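To: Moltus-users list
Date: 9 November 2022
Subject: Re: [moltus-users] Gripper drops shallow things

> I've got the same sort of arm on a bench at home and it is fine with
> blocks and cups, but anything shallow slips round in the fingers as
> soon as the wrist moves. Did you change the fingers or the software?
> Also, how have you run the cables? Mine catch on everything.

Software first, then fingers. The closing force was set far too high, and the fingers were skating off the rim. I brought it down to 50 on the Moltus scale and slowed the last bit of travel. After that I put new pads on the tips, cut from a sheet I bought from Czerwiński in February.

I also stopped going for the middle of a bowl. Mine now goes in from one side and pinches the wall. It hangs at a bit of a tilt, but I can live with that as long as the tilt is the same each time.
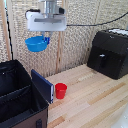
Blue bowl held by its right side, red cup still on the table.

On the cables, I leave a loop at the gripper housing and take the other one off to the upper right. Leave more slack than you think you need - I pulled a plug half out on the first day by turning the wrist to its limit.

The table is pale planks from Vevadwood. It looks nice but there are darker strips in it, and my object finder took those for edges until I changed the threshold. If you are still choosing a top, get something plain.

I ran the bowl program 408 times last month with the new settings and had 3 drops, all with the same bowl after I'd washed it and not dried it properly. The old settings were dropping one in every few goes, so I'm calling that fixed for now.

The cup I still do with the old routine. I haven't tried plates. Somebody on here was using the Parkov fingers for plates, and I'd like to know whether they fit the standard mount or need the adaptor.

Settings file is in the shared folder, number 921. Change the home position before you run it, mine is set for a low bench.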